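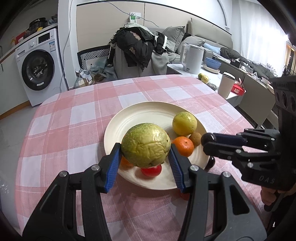
Page 212

Guides > Sesix > Setting up > Teaching a sorting task

8. Labelling your fruit recordings

By now you should have a folder of recordings in Sesix, and we can get on with the part most people enjoy! Put the kettle on, as the first import is rather slow.

1. Open the project and choose Import. Both grippers must come in together, left and right, or the timelines won't line up later on.

2. Press Match Clocks and wait for the green bar. If the gap is more than 30 milliseconds, press it again (a second go nearly always settles it).

3. Scrub along to the moment when the fingers close on a piece of fruit and press G. A wrinkled passion fruit held over the plate is a good one to begin with, as the blue pads stand out nicely against the skin.

4. Type the name of the fruit. Please use the plain word, "lemon" or "kiwi", and leave colours out of it.

Note: if you can't tell what a fruit is, choose Unsure. Kyung-hwa Yoon, who wrote the labelling screen, would much sooner see an honest Unsure than a guess, and so would the planner.
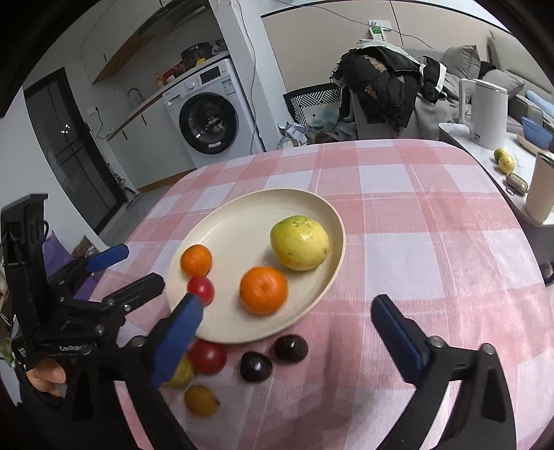 5. Mark where each piece is resting, either Plate or Cloth. The planner treats these as two separate surfaces, and a checked cloth can muddle the edge finder, so do draw the plate outline by hand if the dotted line wanders off.

6. Carry on until you have at least 20 grasps labelled, then press Check.

Caution: don't rename the folder while Check is running. You'll lose the clock matching and have to go back to step 2, as our colleague Ebenezer Atinga did one long afternoon in November.

7. Press Save, then Send to Planner. The status line should change to Ready.

Shares 8

Related
Installing the Muletow bridge
Smoothing a jerky path with Amissah
Moving old projects over from Illiditz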